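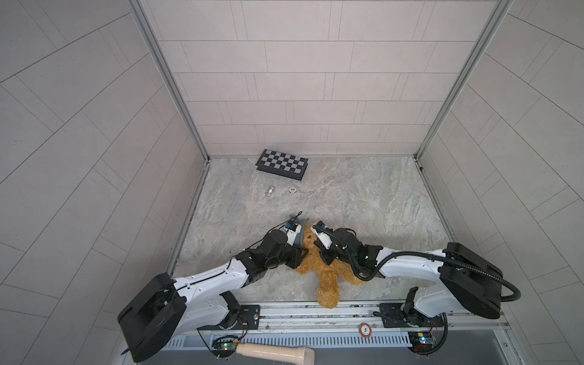

Last February I started keeping a page of rules for our two-arm bench at Selix. It began as a sticky note and is now 11 lines long, which is about as much as anyone will read before a shift. A few people have asked for it, so I'm writing up the parts I'd defend.

Arms that share a floor need an owner for the middle. In our setup one arm holds and the other moves, and we decide which is which before the run starts. If both have to touch the same soft thing, like a teddy bear, the holding arm gets there first and stays put until the other one backs off. We had no such rule for the first 278 runs, and I spent a lot of those pulling grippers apart by hand.

Cables count as objects. A cord on the floor gets written on the run sheet like anything else, with a note on which arm may touch it. Same goes for the small stuff. A chess piece or a poker chip left from an earlier task is fine as long as it's on the sheet. If it isn't on the sheet, stop and add it.

Hands stay out while either arm has power. Pilar Barrientos wanted this one to say "while either arm is moving," and we argued about it over lunch at Dumano. I kept my version. An arm that's holding still can start again with no warning, and you can't tell by looking whether it has been told to wait or is just between steps.

Soft toys get a lower grip force than hard ones, and we check it at the start of each session. The Farneo manual has a table for this. I use it as a starting point and go down from there — stuffing hides how hard you're squeezing.

Two things I still haven't settled. One is how long a run sheet should be kept. We throw ours out after 2 months and I've already regretted it once. The other is whether a stop by one arm should always stop both. Right now it does, and that's annoying when the second arm is holding something up. Vasić handles it with a slow release, and I want to try that next.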